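Tips for teaching a robot arm a kitchen or workshop chore, from someone who doubts most of them

I have read a lot of cheerful advice on showing robots what to do. Some of it holds up. Most was written by people who have never tried to steer two hands at once with a pair of controllers.

**Start with one dull job.** Moving a cup from the rack to the shelf is plenty. If the ad says "learns any chore in minutes," ask which chore, and whose minutes. The Sesell leaflet promises 3 demonstrations for a simple pickup. I needed 16, and then it only liked the blue cup.

**Guide by hand when the arm is light.** Hold it near the wrist and go slower than feels natural. Pauses get copied too, so don't stop to scratch your nose. Salamatu Mensah swears by this method for stacking bowls, and her bowls do get stacked. Mine lean.

**Use remote control for anything two-handed.** You can't push both arms around and still see over your own elbows. Sit facing the same way as the robot, or left and right will trip you up all afternoon.

**Throw out bad takes right away.** If you bumped the counter, delete it. Adwoa Yakubu keeps hers "for variety" - I have yet to see what the variety bought her.

**Practice on a screen first.** I resisted this one. A simulated table never has crumbs on it, and I still don't trust a grip that has only ever held a drawn object. But it costs nothing to drop things there, and carrying a tray is a fair thing to begin with.

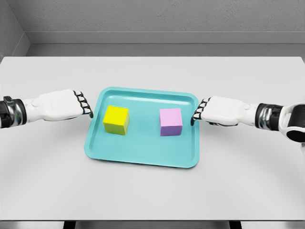
Bring both hands in at the same height, one on each side, and close them together. If one side gets there early, the tray slides, and whatever is on it slides too. Lift straight up before you go anywhere. Once you can do that six times in a row without swearing, move to a real tray with something unbreakable on it, like a couple of sponges.

**Change the starting spot.** Shift the tray a few inches between takes and turn it a little. A robot shown one position has learned one position, whatever Etedine puts on the box.

**Keep the stop button by your free hand.** And wipe the grips down afterward, especially if there was butter.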